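Home | Diary | Recipes | Ferments | About

Kitchen diary, June

Up at 6 to check the sourdough for the rye and caraway loaf. The starter had doubled and was beginning to sink in the middle, so it had peaked a little before I got to it. Used it anyway. Mixed at 550 g flour, of which a fifth was rye, with the water held back slightly from the last attempt. The dough was still slack after the second fold and I gave it one more than planned. Baked in the lidded pot, lid off for the final stretch. Crumb was even, crust thinner than I want. The fault is probably the oven, which loses heat badly each time the door is opened.

Main job of the day was the pepper paste. Kornél Katona dropped off a crate from Roturau, sweet red ones, long and thin-walled. They were washed, halved, seeded and put through the coarse plate of the mincer. Salt at 5 per cent by weight of the minced pepper. Last year I went lower and lost a jar to surface mould, and I am not repeating that to save a spoonful of salt. The paste went into the tall crock with a plate and a weight on top. It will be stirred morning and evening until the bubbling slows, then jarred and moved to the cellar.

Csenge Hajdu rang mid-morning to ask about her cucumbers, which have gone soft again. I asked for her brine strength and she did not know it, having measured the salt with a mug. Told her to weigh both salt and water, trim the blossom ends, and put a vine leaf in each jar. She also keeps them on the windowsill in full sun, as her mother did, and will not be moved on that point. Sun-soured cucumbers are a different product with a short life and should be eaten within the week. Hers are a month old.

Lunch was bean soup from the freezer. It had thickened on standing and needed a ladle of stock and a few drops of vinegar. The pinched noodles do not survive freezing and should be made fresh next time.

Spent the early afternoon on labels and the stores list.

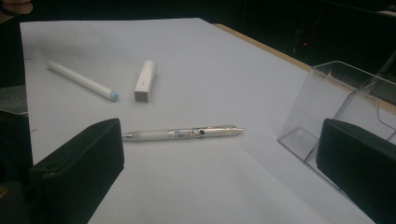 Paper, marker and eraser, labelling afternoon.

The old system gave each jar a name and a month, which fails as soon as there are two batches of the same thing in one month. The new one gives each batch a number, with salt percentage and start date entered against it in the book. The pepper paste is batch 11. Everything on the upper shelf has been brought into line. The lower shelf is mostly plum jam and can wait.

Yanling Yan came by at 4 with a bag of dried shrimp and her mother's method for chilli oil. Her rule is to pour the hot oil in three goes, letting it cool a little between each, the first for aroma, the second for colour and the last for heat. I have always poured once. We made a small jar each way from the same flakes. Hers was a clearer red and smelled less toasted. Mine was darker, with a slight bitterness at the end. I will keep both for a few days before deciding, as chilli oil changes a good deal overnight.

Boros has finally sent the quote for the second-hand Jukix mincer. He wants 4,000 for it, with the fine plate missing. A mincer without its fine plate is no use for liver sausage, and I have written back to say so. Benedek Veres thinks a plate from another make can be filed down to fit. I would want to see the locating notch first.

Supper was the rye loaf with curd cheese, spring onion and paprika. The caraway was a touch heavy and I will cut it by a third.

Evening stir of the crock at 9. No bubbles yet, smell clean, liquid just over the plate. Tomorrow: second feed for the starter, soak the chickpeas, find the lid for the small crock.

3 comments | 7 shares

Older entry | Newer entry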